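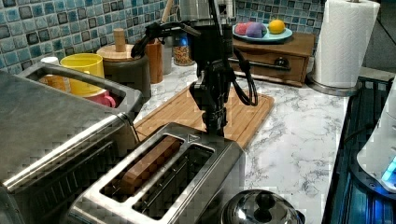 Fig. 4-1. Gripper over the toaster, slice in the left slot.

Home | Guides | Downloads | Contact

4. Recording Examples on a Kitchen Counter

This section covers recording sessions with the Conilo arm controller and the Salazar recorder. It assumes the arm is mounted and calibrated as in Section 3. If you skipped calibration and plan to fix it later in software, go back and do it now. We have read the claims about models that sort out bad calibration on their own. We haven't been able to reproduce them.

The sales sheet says 1,000 episodes will teach a task. Treat that number with suspicion. It says nothing of whose kitchen, how much the objects moved between takes, or what was counted as a success. A thousand copies of the same reach will teach the arm one reach.

4.1 Before you record

1. Unplug any heating appliance you don't need live for the task. For pick and place work near a toaster, you don't need it live.
2. Check that the cable loop on the arm has slack through the whole range of motion. Move the arm by hand with the motors off.
3. Write the task as one plain sentence and read it aloud. If two people in the room would do different things on hearing it, rewrite it.
4. Open Recorder > New Set. Name the set after the task and the counter layout. Do not use "test", "test2" or "final".
5. Start all camera streams and wait for the clocks to agree. The green mark in the recorder only means the streams are open. Look at the offset column yourself.

CAUTION: Keep one hand on the stop button whenever the gripper is over a metal appliance. The force limit in the controller works, mostly. We would not bet a toaster on it.

4.2 Checking the wrist view

6. Jog the gripper to each place where it will have to grasp or release something.
7. At each one, stop and look at the wrist stream at full size. The thumbnail hides glare and blur.
8. Brushed steel is the usual trouble. If you can't tell where the edge of the appliance is, move the lamp and check again.

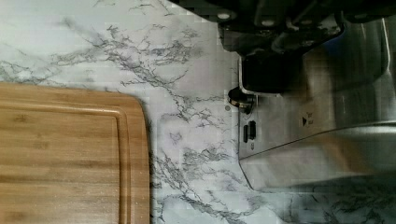
A reader of the April draft wrote that step 8 is a waste of time: with enough data the model will learn to see past glare, and fussing with lamps only makes a set that fails in a real home. It's a fair objection, and half of it is right. You do want varied light in the set. You don't want takes where the needed edge can't be seen by anyone, the operator included. Vary the light on purpose, write down what you changed, and keep the two kinds of trouble apart.

4.3 Recording

9. Place the objects. Move at least one of them between takes, by more than a finger's width.
10. Return the arm to its start pose, fingers closed.
11. Press Record, wait for the tone, then begin. Motion before the tone is lost, whatever the progress bar shows.
12. Work at a steady pace. Slow, careful driving looks good on playback and produces an arm that dithers.
13. Press Stop once the arm is still. Mark the take Good, Failed or Unsure.
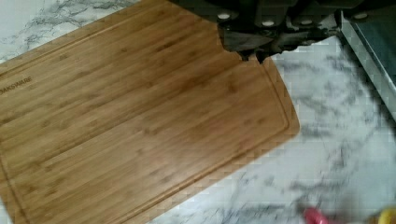

NOTE: Use Unsure freely. The recorder's own scoring marks a take as Good if the gripper closed and opened again in the right order, and it has no opinion on where the object ended up. On our Skosville counter we went through a set of 81 takes the software had passed, and threw out 18 of them. Some were missed grasps. One was an operator scratching his ear with the controller in his hand.

14. Keep the Failed takes in their own folder. They may be useful later — we've heard this often and seen it done less often — but they cost little to store.
15. Stop when the operator gets tired. Takes from the end of a long session are worse, and the log won't tell you so.

4.4 Reviewing the overhead view

16. Play back the overhead stream next to the wrist stream for the first and last take of each session.
17. Check that the arm's own head or elbow doesn't hide the work area at the moment of the grasp. If it does, rely on the wrist view for that take, or shift the base.
18. Confirm that nothing on the counter wandered during the session unless you meant it to. Boards slide. Trays get nudged.

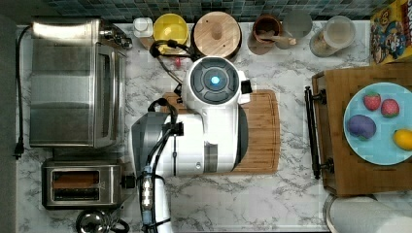 19. Export the set with Recorder > Export > Oltitz format. Leave "Smooth trajectories" off. The option makes the plots prettier, and we have found no run where it made the arm better.
20. Open the exported set on a second machine and play three takes at random. An export that finishes without an error message has been known to contain no video.

NOTE: Before recording more, train on what you have and try it on the real counter with the objects moved. If it fails in the same spot each time, record that spot. Another 1,000 takes of the easy part will only raise the total.

Related sections
Section 3: Mounting and Calibration
Section 5: Labeling and Task Sentences
Section 6: First Training Run
Known Problems in the Salazar Recorder
Replacing Gripper Fingers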